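周六去了趟 Stonddale 的开放日，憋了一路，到家赶紧开个串，想到哪儿写到哪儿，可能会很长，先道个歉。

1/
先交代背景：我不是干机器人这行的，在一家做日化的小厂管包装线，平时打交道的是封口机、贴标机，还有永远在卡纸的开箱机。朋友转了个报名链接给我，说有 200 个名额，我手快，抢到了上午场。

2/
地方比我想的偏，地铁下来还要换一趟公交，公交站到门口又走了一段没有树荫的路。七月，大家自己体会。进门先领胸牌，前台给了一瓶冰水，当场好感度拉满。

3/
一共 13 个展位，分在一楼和二楼。一楼是大家伙，码垛的、搬箱子的、焊接的，围栏外面站了好几层人。二楼是小桌子小工位，安静很多，我大半天都泡在二楼。

4/
一楼还是说两句。码垛那台动作真的顺，箱子一个一个落下去，声音都差不多。旁边一个小朋友跟着节奏拍手，后来一圈大人也开始拍，气氛莫名其妙像在看演唱会哈哈哈。

5/
不过讲解的小哥很诚实，有人问他换一种箱子要多久能重新跑起来，他说看箱子，规矩的快，软塌塌的那种要另外约时间谈。我在后面猛点头，我们厂的箱子就是软塌塌的那种！

6/
二楼第一站是 Zonilberg 的桌子，主题是"把人的手艺教给机器"。听起来很玄，其实就是人拿着手持夹爪干活，设备把过程录下来，录够了再拿去训练机械臂。不用写代码，也不用拿着示教器一个点一个点地按。

7/
我以前理解的示教就是后面那种，按到怀疑人生。我们那台老设备改一个点位，师傅要蹲在那里半天，蹲完站起来腿都是麻的。所以看到有人就站在桌边，手里拿着夹爪像拿烧烤夹一样干活，我第一反应是：这也行？

8/
他们这桌练的是包装袋。刚毛遂自荐说完自己是管包装线的，我就被请到前排去了（脸皮厚有脸皮厚的好处）。软袋这个东西，外行看着轻飘飘的很好拿，内行都知道它有多烦：会滑，会反光，会自己打折，你夹它一个角，另一头就往下垂。 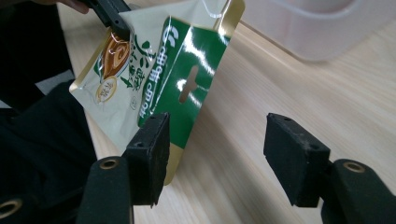 为什么软包装比硬盒子难夹？
因为软袋一受力形状就变，每次抓起来的样子都不一样，程序没法只记一个固定的位置和角度；再加上塑料膜反光，相机有时候连边缘在哪里都判断不准。

9/
点心袋子我熟，绿色配金边的这种膜，灯一打就是一片白，人眼看字都费劲。我们上视觉检测那年就栽在反光上，最后是把灯换了个角度，又在外面罩了块布才勉强过关。布现在还在，洗过两回。

10/
两根手指的内侧是黑色绒面的泡沫垫，我特地凑近看了半天。我们那边试过光面橡胶，新的时候很好，粘了粉以后就打滑。泡沫的话我有点担心掉毛，食品线上掉毛可是大事。问了一下，工作人员说练习用的和真正上线用的不会是同一种材料，这我就放心了。

11/
还有一个我觉得很聪明的地方：夹口去咬的是袋子底边那条封边，没有去抱袋子的肚子。封边硬一点，里面也没东西，夹扁了不心疼。我们线上的阿姨也是这么拿的，提着边走，从来没人教过她们。看到这里我在现场嘿嘿笑出了声，旁边的人看了我一眼。

12/
接着是体验环节！每人可以上手试 2 次。我第一次信心满满，夹爪合得太早，袋子直接从旁边溜走了。第二次慢慢来，夹住了，往旁边一挪，袋子开始转圈，像个风铃。工作人员安慰我说大家都这样，我选择相信。

13/
上手之后最大的感受是，手上没有"感觉"。平时用手指捏袋子，滑没滑、紧不紧，一下就知道。隔着一个夹爪，全靠眼睛看。说是练习久了会好，我试的时间太短，只能说我现在对夹娃娃机多了一份敬意。

14/
墙上有块屏幕，显示这个动作已经录了多少段，我去的时候是 1,343。我问够用了吗，对方说一种袋子、一张桌子的话可以看看效果了，换了袋子、换了光线还得接着录。我心想那你们来我厂里吧，我们光是洗衣粉袋子就能让你们录到退休。

15/
有位大哥问了个全场最想问的问题：录的时候手抖了怎么办，掉了怎么办，机器会不会把坏毛病也学走？回答是会挑，明显失败的拿掉，但是"差点掉了又救回来"的会留着，机器也需要见识一下怎么补救。这段我觉得特别有意思，记在手机里了。

16/
中午饭！开放日的灵魂！盒饭，两荤两素，有一个卤蛋，味道在水准以上。唯一的问题是座位不够，我和几个做物流的朋友蹲在楼梯口吃完的，顺便加了微信，聊的全是各家传送带怎么吵。

17/
下午去看了 Phùng 那桌，他们做夹爪的手指，桌上摆了一排可以换着装。换一套指头只要拧几下，我看得手痒。他们的册子印得很好看，价格那一栏写着"请咨询"，懂的都懂。

18/
隔壁是 Gatance，做的是把录好的东西整理、打标签的软件。坦白说这桌我听得一半清醒一半迷糊，讲到坐标系那里我已经开始想晚饭了。但是有一个功能我看懂了：可以按"袋子有没有打滑"来筛选片段。这个要是能用在我们的质检录像上，我愿意请全组喝奶茶。

19/
说点不满意的。一是讲解的麦克风声音太小，一楼的设备一开，二楼楼梯口基本听不见。二是体验排队没有叫号，全靠自觉，我前面那位试完一次又绕到队尾再排一次，精神可嘉。三是空调，二楼西侧那半边下午真的很热，工作人员的衬衫都贴在背上了，看着心疼。

20/
也有人问我，看完觉得我们厂能上吗。我的看法是装箱那一段还早，袋子品种太杂，换产又勤。但是末端那个"把歪掉的袋子扶正再放回去"的活儿，现在安排一个人站在那里，一站一个班，我觉得可以认真聊聊。已经要了名片，下周去跟老板念叨。

21/
给下次想去的朋友几条建议：
穿平底鞋，两层楼来回走。
带个小本子，手机拍多了回来根本对不上哪张是哪家。
上午先去二楼，大家都堵在一楼看码垛的时候，二楼随便你问。
想上手体验就别等到下午，我走的时候队伍已经拐到走廊里了。

22/
评论里有人问要不要钱，不要钱，提前报名就行，现场不补名额。能不能带小孩，能，一楼围栏边上有地方站，二楼桌子高，小朋友可能看不到。停车我不清楚，我坐公交去的，回来那趟等了好久。

23/
对了，还有人问夹爪重不重。刚拿起来觉得还好，举着等袋子停下来不晃的那一会儿就开始酸了。一天录下来肯定累，这一点我没好意思细问人家怎么排班，下次去问。

24/
先写到这里，脚还在疼。册子我都带回来了，等我把 Phùng 那本里的手指型号看完，再单独开一条说泡沫垫和橡胶垫的事，想看的在这条下面吱一声。

联系作者请发私信｜版权归作者所有，转载请先留言｜返回顶部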